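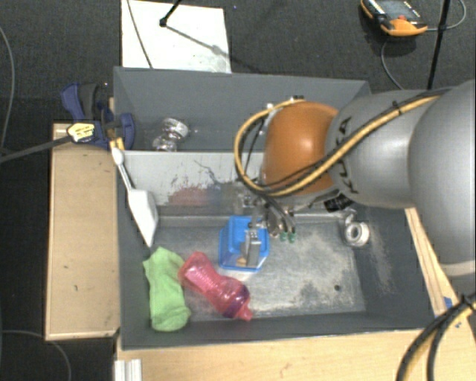
Gripper down in the blue container, front bin, Saturday morning.

Picking cell: what we have, what we need to buy
Posted September 21, 2024

Quick page so everyone who signs off money can see the work before the December budget round. Only one picture up so far, rest of the gallery to follow when I get a minute. Notes are grouped by what you're looking at. Prices are in the sheet, not on here, please don't ask me for them by text.

The arm
KUKA. Staying. Not up for discussion this year, the money goes on everything round it. Service visit is a seperate line and already agreed.

Cables
Yellow and black bundle, tied, big loop by the orange cover. Want a proper dress pack quoted for. Tikden said they would do one, Stuner said they would do one and fit it. Stuner dearer. Fitting is worth paying for in my view, last time we did our own it took two of us most of a week.

Gripper
Brackets, bolts, hoses, flat finger. Would like a spare finger set on the shelf from day one. Lead time from Maldonado is 48 days, so if one bends in January and there's no spare we are sat there till March. Two sets if the budget stretches. One if not. Not none!

Hoses and fittings
Small stuff, but it adds up. Putting in a lump sum for the year and not itemising it. Last year I itemised it and we ran out by the summer.

Bins
Grey, sloping walls, floor of the front one well scuffed. Scratches don't bother the arm but they may bother whatever vision kit we end up with, so I've priced replacements. Mavby do a matt liner at 89 each, plus delivery. Cheaper than new bins. Asked for a sample, still waiting.
Divider between front and back is scraped and marked too. Same liner might do it, need to measure.

Items
Mixed on purpose. Green sock, pinkish-red bottle, the white spatula-type thing up the left wall, silvery ring over on the right. Soft, see-through, long and thin, hole in the middle. We want a budget line for items as well, people always forget this one. 252 for the year, covers a full set and replacements. Charity shops are fine for most of it, keep the receipts.
Clear and shiny things are where I'd like to spend. There's something glassy in the back bin, more like that please. If a supplier tells you their camera copes with clear plastic and glass, get them to show you on our items, not theirs.

Blue container
Bright rim, see-through sides. Want a stack of one size from one supplier so the heights match. 70 should see us through to the next round, including breakages. Stuner wanted a minimum order well over that, so probably Tikden.

Clamps and woodwork
Clamp on the top left corner, pale wood along the side and front. Fine for trials. For a permanent cell I've asked for a welded frame with levelling feet, two quotes in, third one due. If the frame slips to next year the wood stays and we carry on, it is the first thing I'd cut.

Handheld
Orange and black one on the carpet at the top right. Want a wall bracket and a hook for the cable. Cheap. Just order it.

Floor
Dark carpet. Facilities have been asked about hard flooring and say it comes out of their pot if we give them the dates. So dates needed, and no arm moves the week they're in.

Order of spending, if we don't get all of it:
Spare finger set
Dress pack, fitted
Bin liners
Containers and items
Frame
Vision kit stays out of this round. Demo first, then a seperate paper.

Still to find out: whether Maldonado will hold their price past December, whether Mavby charge for cutting the liners to size, who pays for the electrician.

More pictures next week. Comments to me before the sheet gets locked, after that it's a change request and I am not filling in the form for you.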